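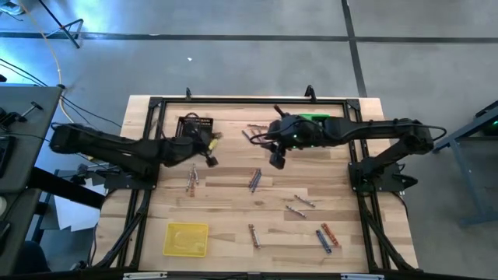 3　対象データと推定方法

3.1　対象リーグと記録の範囲

本節では、Breltville地区フィールドホッケー・リーグの公式戦記録を用いたホームアドバンテージの推定方法を述べる。対象期間は連続する17シーズンであり、各シーズンは9月に開幕し翌年4月に終了する。全クラブがホームとアウェイで1試合ずつ対戦する2回戦総当たり方式は、対象期間を通じて変更されていない。参加クラブ数は前半の9シーズンが12、後半の8シーズンが11である。したがって日程上の試合数は前半が各132試合、後半が各110試合となり、合計は2068試合である。このうち10試合は中止のまま再試合が組まれず、分析対象となる試合数は2058である。

中止となった10試合の内訳は、競技場の凍結による中止が7試合、審判員の不着が2試合、理由の記載がないものが1試合である。リーグの規定では、シーズン最終節までに再試合が行われなかった場合、両クラブに勝ち点を与えない。没収試合の扱いとは異なり、得点も記録されないため、これらの試合は欠測として除外した。凍結による中止は特定の競技場に集中しておらず、除外による偏りは小さいと判断した。

記録の原資料は、リーグ事務局が保管する試合報告書である。報告書には、対戦クラブ名、競技場名、試合開始時刻、前半および後半の得点、得点者の背番号、警告の種別と時刻、審判員の署名欄がある。様式は対象期間中に1回改訂され、改訂後はペナルティコーナーの回数が記入項目に加わった。改訂前の報告書にもペナルティコーナーの回数が余白に書き込まれた例があるが、記入の有無が記録者に依存するため、本研究では改訂後の分のみを補助的な分析に用いる。

3.2　ホームの定義

ホームアドバンテージを扱う先行研究の多くは、日程表上のホームクラブをそのままホームとして扱っている。対象リーグではこの扱いに問題がある。第一に、自前の競技場をもたないクラブが存在し、他クラブの競技場を借用してホームゲームを開催する。第二に、同一の競技場を複数のクラブが本拠地として登録している場合があり、当該クラブ同士の対戦では、移動距離にも競技場への習熟にも差がない。

そこで本研究では、ホームを日程上のホームと実質的なホームに分けて定義した。日程上のホームは、日程表の先に記載されたクラブを指す。実質的なホームは、日程上のホームであり、かつ次の条件をともに満たす場合に限る。すなわち、当該シーズンにその競技場でホームゲームの過半数を開催していること、および対戦相手が同じ競技場を本拠地として登録していないことである。

Zallnessを本拠地とするクラブは2つあり、両クラブの対戦は日程上のホームをもつが実質的なホームをもたない。Fitzsimmonsは対象期間の第6シーズンまで競技場を借用しており、その間の借用先は一定していない。このため第6シーズンまでのFitzsimmonsのホームゲームは、過半数条件を満たした第4シーズンを除き、実質的なホームに含めていない。相手クラブの側から見た場合、借用先の競技場が自らの本拠地であることもある。その場合、当該試合は日程上のホームと実質的なホームが逆転する。逆転が生じた試合は、相手クラブを実質的なホームとして符号を反転させ、主分析に含めた。

競技場の登録は各シーズンの開幕前にリーグに提出された名簿に従った。シーズン途中で本拠地を変更したクラブについては、変更届の受理日以後に開催された試合から新しい本拠地を適用した。

3.3　転記と照合

試合報告書の転記は、2名の作業者が独立に行った。転記項目は対戦クラブ、競技場、開始時刻、前後半の得点、警告の種別である。両者の転記結果を機械的に突き合わせ、不一致のあった項目について原資料を再確認した。不一致の大半は開始時刻の欄で生じており、得点の不一致はほとんどが7と1の読み違いであった。

再確認によっても確定できない項目は、リーグが発行した節ごとの結果一覧を参照した。結果一覧と試合報告書の得点が食い違う場合は、試合報告書を優先した。結果一覧は電話による報告をもとに作成されており、後日の訂正が反映されていないためである。ただし、報告書の合計得点が前後半の得点の和と一致しない場合に限り、得点者の背番号の記入数を数えて確定した。

照合の最終段階では、確定した試合結果から各シーズンの順位表を再構成し、リーグの年次報告に掲載された最終順位表と比較した。17シーズンのうち15シーズンで、全クラブの勝ち点、得点、失点が一致した。残る2シーズンでは勝ち点と順位は一致したものの、得失点に1の差があった。いずれも下位クラブの得点に関するものであり、年次報告側の誤植と考えられるが、確証は得られていない。分析には再構成した値を用いた。

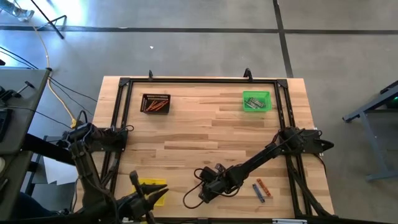 図3　木製作業台の上面とプラスチック製のかご。黒いかごの中は橙赤色のマーカー状の棒。

3.4　得点モデル

試合ごとの得点は、ホーム側とアウェイ側をそれぞれ独立なポアソン分布に従うものとしてモデル化した。シーズンsにおいて、クラブiがクラブjを迎える試合におけるiの得点の期待値をλ、jの得点の期待値をμとすると、両者は次式で与えられる。

log λ ＝ α(s) ＋ a(i,s) － d(j,s) ＋ h・z　　(5)
log μ ＝ α(s) ＋ a(j,s) － d(i,s) － h・z　　(6)

ここでα(s)はシーズンの平均的な得点水準、a(i,s)はクラブiの攻撃力、d(i,s)は守備力、hはホームアドバンテージを表す母数である。zは実質的なホームの指標であり、iが実質的なホームである場合に1、jが実質的なホームである場合に－1、いずれにも該当しない場合に0をとる。日程上のホームを用いる比較モデルでは、zを常に1とした。

(5)式と(6)式では、ホームであることの効果を得点の増加と失点の減少に対称に割り当てている。この制約の妥当性は、ホーム側の得点に対する効果とアウェイ側の得点に対する効果を別の母数とした拡張モデルとの比較によって検討する。拡張モデルの識別にはシーズンの得点水準が必要であるが、zが0となる試合が存在するため、弱いながらも識別は可能である。比較モデルにはこの性質がなく、非対称な効果と得点水準を分離することができない。

攻撃力と守備力には、シーズンごとに総和が0となる制約を課した。さらに、クラブの力量がシーズン間で緩やかに変化することを反映するため、前シーズンの値を平均とする正規分布を事前分布とした。新規に加入したクラブについては、初年度の事前分布の平均を0とし、分散を既存クラブより大きく設定した。クラブ名の変更は、登録選手の過半数が継続している場合に同一クラブとみなした。

フィールドホッケーの得点は、サッカーに比べて平均が高く、分散も大きい。独立なポアソン分布の仮定が満たされるかどうかは自明でないため、負の二項分布を用いたモデルと、両クラブの得点の間に共通成分をおく二変量ポアソンモデルを併せて推定した。共通成分の推定値は0に近く、二変量モデルの採用による当てはまりの改善は認められなかった。負の二項分布の過分散母数は、得点差の大きい試合が多い前半のシーズンで大きかったが、hの推定値に与える影響は小さい。

3.5　競技場条件の扱い

対象期間中、リーグ内の競技場は天然芝から人工芝へ段階的に移行した。Varkano競技場は最も早く人工芝を導入した競技場であり、第3シーズンの開幕時点で改修を終えている。天然芝を本拠地とするクラブがVarkano競技場で対戦する場合、ボールの転がりの速さの違いから、通常のホームアドバンテージに競技面への習熟の差が加わる可能性がある。

この点を検討するため、競技面の種別に関する指標wを導入した。wは、試合が行われた競技面と同じ種別の競技面を両クラブがともに本拠地としている場合に0、アウェイ側の本拠地のみが異なる場合に1をとる。実質的なホームの定義上、ホーム側の本拠地の競技面が試合の競技面と異なることは原則としてない。例外は改修工事による一時的な会場変更であり、該当する試合はすべて過半数条件によってzが0となっている。

競技面を考慮したモデルでは、(5)式および(6)式のhを、h0＋h1・wに置き換える。h0は競技面の種別が一致する場合のホームアドバンテージ、h1は不一致による増分である。移行が完了した第14シーズン以降はwがすべて0となるため、h1の推定に寄与するのは第13シーズンまでの試合に限られる。

競技面以外の条件として、照明設備の有無と試合開始時刻を検討した。照明のない競技場では、冬季の試合は遅くとも午後2時に開始される。開始時刻はホームクラブの申請によって決まることから、時刻そのものが日程上のホームと関連しており、独立な説明変数として扱うことには慎重を要する。本研究では開始時刻を主モデルに含めず、感度分析にのみ用いた。

3.6　移動距離

移動距離は、アウェイクラブの本拠地から試合会場までの道路距離とした。対象期間中に幹線道路の付け替えが行われた区間については、開通の前後で異なる値を用いている。選手の実際の移動経路に関する記録はなく、各選手が自宅から直接会場へ向かう場合の距離は考慮できない。地区リーグの選手の多くは職業をもち、クラブの本拠地に集合してから移動する慣行も一様ではない。このため、移動距離の係数は、個々の選手の移動負担の効果としてではなく、クラブ間の地理的な隔たりに関する効果として解釈する必要がある。

リーグ内で最も離れた組合せは、Zallnessの競技場とFitzsimmonsの現在の競技場である。道路距離は100キロメートルであり、この組合せを除くと距離の分布は短い側に偏る。長距離の組合せが少数のクラブに集中することから、距離の効果はクラブ固有の効果と混同されやすい。対策として、距離を対数変換した上で全試合の平均を差し引き、hとの交互作用の形でモデルに加えた。同じ組合せに属する試合の相関については、組合せごとの変量効果をおいて調整した。

3.7　推定の手順

母数の事後分布は、マルコフ連鎖モンテカルロ法によって求めた。連鎖は4本とし、初期値は各連鎖で独立に発生させた。収束の判定には連鎖間と連鎖内の分散の比を用い、すべての母数について1.01を下回ることを確認した。hの事前分布は平均0の正規分布とし、標準偏差は得点の期待値が2倍となる程度の効果を十分に許容する値に設定した。

モデルの比較には、シーズンを単位とする交差検証を用いなかった。1シーズンを丸ごと除外すると、当該シーズンのクラブの力量が前後のシーズンからの補間に依存し、予測誤差の大部分が力量の推定誤差によって占められる。代わりに、各シーズンの最終4節を検証用とし、それ以前の節から推定した母数によって予測を行った。予測の評価には、勝ち、引き分け、負けの3区分に対する順位確率スコアを用いた。

最終4節には順位が確定した後の試合が含まれる。優勝と降格のいずれにも関係しない試合では、選手の起用方針が変化し、力量の推定値が当てはまりにくい可能性がある。そこで、試合開始時点で両クラブの最終順位が確定していた試合を除いた場合についても、順位確率スコアを算出した。除外の有無によってモデルの優劣は変化しなかった。

3.8　推定結果の概要

実質的なホームの指標を用いたモデルにおけるhの事後平均は、日程上のホームを用いた比較モデルの値を上回った。比較モデルでは、自前の競技場をもたないクラブのホームゲームと、競技場を共有するクラブ同士の対戦が含まれるため、効果が希釈されていると考えられる。両モデルの差は第6シーズンまでに集中しており、Fitzsimmonsが競技場を取得した後のシーズンでは、推定値はほぼ重なる。

対称性の制約を外した拡張モデルでは、ホーム側の得点の増加がアウェイ側の得点の減少よりやや大きく推定されたが、両者の差の95％信用区間は0を含んだ。前述のとおり識別に寄与する試合は限られており、対称性が支持されたとまではいえない。以降の分析では、母数の少ない対称モデルを採用する。

競技面の不一致による増分h1は正に推定された。クラブ別にみると、増分への寄与はVarkano競技場の試合で大きく、他の人工芝競技場の試合では区間の幅が広い。人工芝の導入時期が遅い競技場ほど、天然芝のクラブを迎えた試合の数が少ないことが理由として挙げられる。Varkano競技場の試合をすべて除いて再推定した場合、h1の信用区間は0を含むようになる。したがって、この増分を人工芝一般の効果とみなすか、特定の競技場に固有の効果とみなすかは、本データからは判別できない。

移動距離との交互作用は、組合せごとの変量効果を含めない場合には正であったが、変量効果を加えると区間が広がり、符号を定めることができなかった。ZallnessとFitzsimmonsの対戦を除いた推定でも同様である。地区リーグの範囲で生じる距離の差は、全国規模のリーグを対象とした研究で扱われる差に比べて小さく、効果が存在するとしても検出は難しい。

シーズン別の推定では、hは緩やかな低下傾向を示した。競技面の統一が進んだ時期と重なるため、h1を考慮しないモデルでは低下が過大に評価される。h1を考慮した場合の低下幅は縮小するものの、後半の8シーズンの事後平均は前半の9シーズンの事後平均をなお下回る。この期間にはクラブ数の変更に加え、審判員の配置方法の変更も行われている。従来はホームクラブが審判員のうち1名を手配していたが、第11シーズン以降はリーグが両名を割り当てる方式となった。警告の記録を用いた検討は次節で行う。

3.9　感度分析

主な結果の頑健性を確認するため、条件を変えた推定を行った。過半数条件を、ホームゲームの3分の2以上を同じ競技場で開催することに改めた場合、zが0となる試合は増加するが、hの事後平均の変化は標準偏差の範囲内にとどまった。日程上のホームと実質的なホームが逆転した試合を除外した場合も同様であった。

得点差の大きい試合の影響については、各クラブの得点に上限を設けて打ち切る処理を行い、打ち切りを考慮した尤度によって再推定した。上限を8点とした場合、攻撃力の推定値は上位クラブで縮小したが、hへの影響は認められない。上限を5点まで下げると、hの区間が広がった。

試合開始時刻を加えたモデルでは、午後2時より前に開始された試合でhがやや小さい傾向がみられた。もっとも、早い時刻の試合は照明のない競技場に偏っており、それらの競技場の多くは人工芝への移行も遅い。競技面の指標と開始時刻を同時に含めたモデルでは事後分布に強い負の相関が生じ、個別の効果の解釈は困難であった。

転記の誤りについては、照合で不一致が生じた割合をもとに、両作業者が同じ誤りを犯す確率を項目別に設定し、得点を無作為に置き換えたデータを生成して推定を繰り返した。置き換えはいずれの場合にもhをわずかに0に近づける方向に働いたが、符号および前後半のシーズン間の大小関係は保たれた。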